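The Open Day at Botov
Nov 26, 2024
By the Fiction Desk
Last updated 09:40

Visitors were admitted to the Botov refurbishment works at ten o'clock and issued with a badge, a visitor number and a pair of heel straps. My number was 29. The heel straps were to be worn over both shoes with the tail tucked into the sock, and a meter by the inner door confirmed that this had been done. A man in front of me failed the meter twice and was asked to remove a second pair of socks.

I was attending for Geddes, who insured the building. My instructions were to observe the demonstration, note the guarding arrangements and report whether the premium should change. I had been given a form with two pages. The second page was for the signature.

The guide wore a grey dust coat and carried a laminated script. She read the first paragraph of it in the corridor. Botov received desktop computers from offices, tested them, replaced what had to be replaced and sold them on. In February the works had handled 700 machines by hand. With the Prarow cell in operation it expected to handle 1000 in a month on the same floor area. She turned the script over and we went in.

The cell occupied the north end of the hall. It consisted of an arm, a bench, a rack of parts and a low rail painted on the floor in yellow, which I entered on the form as "marking, not barrier". An engineer from Prarow stood at a screen on the far side. He did not look up. Along the rail stood buyers from two schools, a reporter, several people from Jovico, who made a competing arm, and a boy who should have been in lessons.

"The task is memory," the guide read. "The arm will take a module from the tray and present it to the slot. Insertion is controlled by force. The limit is set by the engineer."

One of the Jovico people asked what the limit was. The guide looked at the engineer, who said that it was adequate.

The arm moved to the tray, closed, and came back over the bench. It was slower than I had expected. The sound was a low note that rose slightly when the wrist turned. A screen above the bench carried the view from the wrist, and after a minute most of the visitors were watching this instead of the arm.

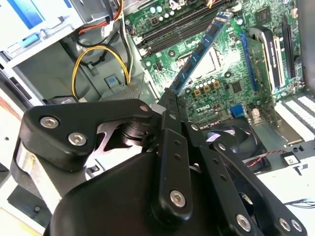

"It has stopped," said the boy.

"It is measuring," said the engineer.

I wrote down the time. The guide had reached the end of her paragraph and did not begin the next one. The reporter asked whether a person could do it faster, and she said that a person could do it in a few seconds, but that a person could not do it all night. The reporter wrote this down. I had the impression it was in the script.

The arm withdrew by a few millimetres, turned its wrist and advanced again. Then it withdrew by the same amount. It did this four times. On the fifth approach it did not advance. A line of text came up on the engineer's screen, and he read it with his hands behind his back.

"What does it say?" asked the woman from Jovico.

"It says the part does not match the slot."

"Is it right?"

The engineer crossed the yellow line, which I also noted, having first pressed the stop button, which I noted beside it. He bent over the case and compared the module with a sheet of paper from his pocket. He then went to the rack and looked at the label on the tray. It took him some time. The visitors moved their weight from one foot to the other, and the heel straps creaked.

"Wrong generation," he said. "The key is in a different place. The tray was filled by hand this morning."

The guide asked if she should continue. He said she could say that the arm had declined the part. She found a pen and wrote this into the margin of the script.

A new tray was brought. By then the school buyers had gone through to the canteen, where there was soup, and the reporter had followed them. The Jovico people stayed. So did the boy, who had sat down on the floor behind the line with his badge in his mouth.

The engineer released the stop. I asked him what would have happened if the limit had been set higher.

"It would have gone in," he said.

"And then?"

"Then you would have had a different form."

I entered the force limit as 300, which was the figure he gave me. He did not give me the unit and the form had no space for one. Under guarding I recommended a barrier. Under general remarks I wrote that the equipment had refused an instruction, and after thinking it over I crossed this out and wrote that it had performed to specification. I signed the second page against a pillar.

Behind me the low note started up again. The boy asked whether it was measuring, and the woman from Jovico told him to wait.

3 comments | 12 shares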